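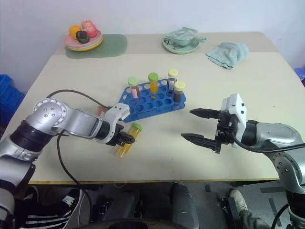
Setting Up Your Fan Club Page on Mudovia

Home | Clubs | Guides | Creatures | Help

Posted in January by the Skodus page keeper

Section 2: Founding the club

The official Mudovia help pages say you can have a club running "in moments." I have set up two of them and I don't believe it. Set aside an evening. The steps below are for a club built around a made-up creature, the kind where everybody is part owl and part something else, but they work for a show club too.

1. Log in and open Clubs, then Start a Club. If the button is gray, your account is too new. The site says it will turn blue once you've been "active," and it doesn't say what active means. Mine changed after I had left 17 comments. Make of that what you will.

2. Type the club name. Ours is Skodus, after the creature. You get one rename, ever, so check the spelling before you press Save.

Note: The name checker will tell you a name is free when it isn't. Search for it yourself first. There were already two clubs called Oh, and both of them had passed the checker.

3. Write the creature's story in the About box. The limit is 2000 characters, and the counter includes spaces. Write it somewhere else and paste it in, as the box empties itself if you click Back.

4. Pick a join setting. Open lets anyone in. Ask First sends you a message for every request. The guide recommends Open "for faster growth." I would look at who is growing before taking that advice. Brusivari went Open and got 309 members, and I have seen maybe a dozen of them post.

5. Add your creature parts. Each part (wings, tail, beak and so on) is a separate tag, and members choose from the list when they make their own beast. Put in the odd ones early. Adding a part later does not update beasts that were already made, whatever the pop-up claims.

CAUTION: Do not use Merge Tags. It is supposed to join two parts into one. On my page it wiped both, along with every beast wearing them, and the Undo link led to the front page.

6. Post your first thread and pin it. Say what the club is for, what people can make, and whether they're allowed to borrow each other's creatures. Arguments over borrowed creatures will come anyway — a pinned rule at least gives you something to point at.

7. Log out and look at the page as a visitor. Check that the story shows, that the tags open, and that the Join button is there. If the button is missing, go back to step 4 and save the setting again, even if it looks right.

Note: The Daily Visit badge is on by default. It is meant to bring members back each morning. I turned it off in Skodus and saw no drop in posts. To do the same, go to Club Settings, then Rewards, and clear the first box.

Section 3 covers ranks and titles.

17 comments | 2 shares

Previous | Next | Back to Guides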